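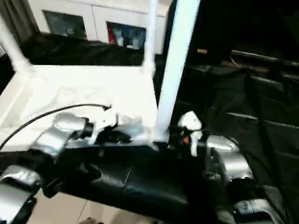 Several readers of the July draft asked whether the planner needs a depth camera on each wrist, and Pernport wrote back that its own fork runs on the head view alone.

Home Docs Install Data Changelog Issues

# grundine-bimanual

Grundine is a planning and control package for two-arm handling of light furniture and soft goods. It was written at Van Beek and is now maintained by Handidow. This README covers the planner, the replay tool and the demonstration set that ships with them.

## What's in the set

- 1004 episodes, split by task
- 350 of those labelled for grasp state on both arms
- joint positions, gripper commands and head colour video
- one calibration file per session

Wrist video is optional. If the folder is missing, the loader fills the field with zeros and logs a warning.

## Planner

Both arms are planned together as a closed chain once each gripper reports a hold. Before that they're planned separately, with a shared collision model for the torso and table. White objects on a white table still give the segmenter trouble – set `edge_weight` to 2 if masks bleed into the surface.

Cloth is treated as an obstacle with soft margins. The planner doesn't try to model folds.

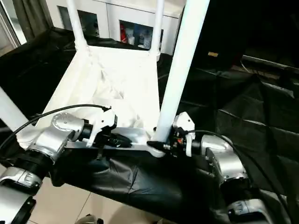
Fig. 2: Two-arm grasp on the metal crossbar of a tipped chair, head view.

## Replay

Run `grundine replay --episode 52` to step through a labelled episode. Playback honours the recorded timestamps, so a slow disk will show up as dropped frames. Use `--no-video` to check trajectories only.

## Known problems

- Cables near the grippers are sometimes segmented as part of the object.
- Thin chair legs drop out of the collision mesh at the default voxel size.
- The grasp-state labels haven't been checked against motor current.

## Version

Last tagged 2024-06-16. Colour profiles from older releases won't load without the conversion script in `tools/`.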